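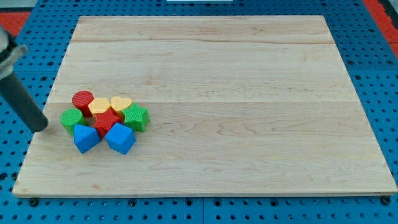 Plate Reader Records: Frequently Asked Questions

Last revised 24th January

These answers cover the automated license plate readers operated by the Plarwood Police Department under the Doline contract. They apply to the fixed readers and to the mobile units mounted on patrol cars. Parking enforcement uses a separate system and has its own page.

What does a reader record?

Each read consists of a still photo of the rear of the vehicle, the plate number as converted to text, the time, and the location of the reader. Fixed readers also store the direction of travel. No sound is recorded. The system does not look up the registered owner at the time of the read. An officer who wants that information has to run the plate through the state motor vehicle database, and that lookup is logged separately.

How many readers are there?

The city has 40 fixed readers and 4 mobile units. The list of fixed locations is attached to the contract and can be requested from the City Clerk.

How long are reads kept?

A read that does not match any alert list is deleted after 144 hours. The period is set by ordinance and cannot be extended by the department or by the vendor. A read that has been attached to a case number is kept as long as the case file is kept.

Does deletion include backups?

Yes. Backup copies expire on the same schedule. The deletion log is exported every night and can be inspected on request. It shows the number of records removed, but not the plates.

Who can search the data?

Sworn officers and two civilian analysts who have completed the training module. Every search requires a case number and a written reason. "Investigation" alone is not accepted as a reason, and the search form has rejected it since August.

Is a warrant required?

A warrant is not required to search for a single plate within the retention period. A warrant is required to place a plate on a continuing alert for more than seven days, except for stolen vehicles and missing persons.

Is the data shared with other agencies?

Direct access by outside agencies is turned off. An agency may send a written request naming a case and a plate. Requests from Beltier and Sisay counties are handled the same way as all others - there is no standing agreement with either one. Federal requests go to the City Attorney before any search is run.

How often is the system audited?

Twice a year. The most recent audit covered 2887 searches. The auditor, Margaux Riviere, reports to the city council and is not employed by the department. Her reports are posted in full, apart from case numbers that are still open.

Can I find out whether my own plate was read?

You can file a request with proof of registration. Because of the short retention period, the answer may be that no records exist. That does not mean the plate was never read.

What if a plate was misread?

Officers are required to compare the photo with the text before making a stop. If you were stopped because of a misread, write down the time and place and file a complaint with the records office. The photo will be preserved once the complaint is received, provided it has not yet been deleted.

Who do I contact?

Bontu Gebremichael, Records Officer, City Hall, second floor. Requests can be made in person or by mail. Requests by phone are not accepted, although staff can tell you by phone which form to use.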